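Ticket 263 — Hand-held gripper, fingers won't agree on "closed"
Product: Prultari hand-held gripper, evaluation kit
Opened by: Hwa-young Woo
Assigned to: Efren Pangilinan, Prultari support
Status: waiting on parts

Hwa-young Woo, 17 July 2022
We have the kit on a 30-day trial and I'm supposed to write the review. Unit serial ends in 197. The left finger reaches the middle before the right one does, so anything thin gets shoved sideways before it gets gripped. Your brochure calls the motion "self-centering." Ours has its own views on where the center is.

Efren Pangilinan
Thanks for the report. Did you run the zero routine with the fingers fully open? Which firmware?

Hwa-young Woo
Yes, 8 times. Firmware is whatever the updater gave me after it quit twice. Zeroing helps until the next power cycle, then we're back to the shove.

Efren Pangilinan
Please check the two screws behind the left mount. They can back out in shipping.

Hwa-young Woo
Checked. Both tight. One of them is now tight and slightly rounded, because the hex key in the box is made of cheese. Add that to the ticket or open a new one, I'm easy.

Efren Pangilinan
Noted on the hex key. Could you attach views from the gripper camera with the fingers open? Any surface is fine.

Hwa-young Woo
Attached, fingers open over the white table in both. The coaster is in the first one only.

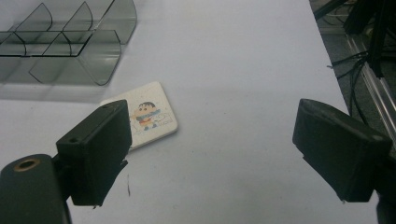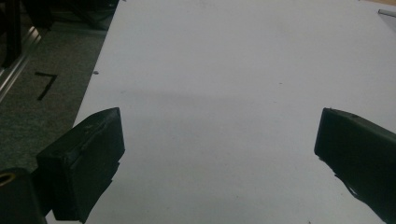

Si-woo Heo thinks it's the linkage and has thought so since we opened the box. He'd like that on record. I think it's the encoder, mostly to be difficult.

Efren Pangilinan
I've passed this to Bok-nam Ryu in hardware. Her first guess is the linkage bushing, which is rated for 2,000 cycles before inspection. How many are on yours?

Hwa-young Woo
The counter says 263. It's also your ticket number, so I power cycled to make sure it wasn't pulling my leg. Still 263.

Efren Pangilinan
Replacement bushing and a better hex key going out to you. Trial clock is paused until they arrive. Please leave the left mount alone in the meantime.

Hwa-young Woo
Fine. Si-woo is unbearable. Send two bushings.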